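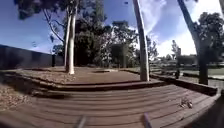
Saying Sorry at Work: Does the Script Matter?
Interpersonal Communication, final project report
Rosalind Lyons
May 2026

1. Why I picked this

Our textbook gives a four-step script for apologizing: name what you did, say who it hurt, offer to fix it, ask what else is needed. I have worked summers at a garden supply store in Musgate since high school, and I have heard plenty of apologies there. Almost none followed the script. Some of them worked fine anyway. I wanted to know if the steps do anything, or if they just sound good on a slide.

2. What I did

I asked 25 people in Musgate and Firkport to write down one apology they had received from a coworker and whether they believed it. Seven never replied, so I had 18 written accounts. I marked each one for the four steps. I also read the Kovalchuk workbook, a training packet my store handed out last August, which says a full apology "restores trust every time." It gives no source for that.

3. What I found

Only two accounts had all four steps. One person believed the apology and the other called it "something HR typed up." That is a weak basis for any claim, and I won't make one.

What people wrote about most was timing, and what the coworker did the following week. A woman who works in a bakery got a mumbled "my bad" over a missed shift, and then the guy covered her next closing without being asked. She believed him. Another person got a long, careful email with every feeling named, copied to the manager. He is still mad about it.

Several people said they would have liked to be asked whether they wanted to talk at all. The script skips this. It assumes the hurt person is ready to listen.

4. Problems

People remember bad apologies better than good ones, and I only heard one side. I also knew most of the people I asked. My classmate marked the accounts separately and we disagreed on what counts as "offering to fix it" — we never fully settled that, so my numbers for that step are shaky. The Bistuvville study we read in week six has 300 responses, but it used made-up situations, and I doubt people know how they would react to an insult they haven't received.

5. Where I ended up

I would still teach the first step. People noticed when it was missing, and "sorry if you were upset" came up again and again as the thing they hated. I am not convinced about the rest. If I did this over, I would interview both people in each pair and ask them a month apart.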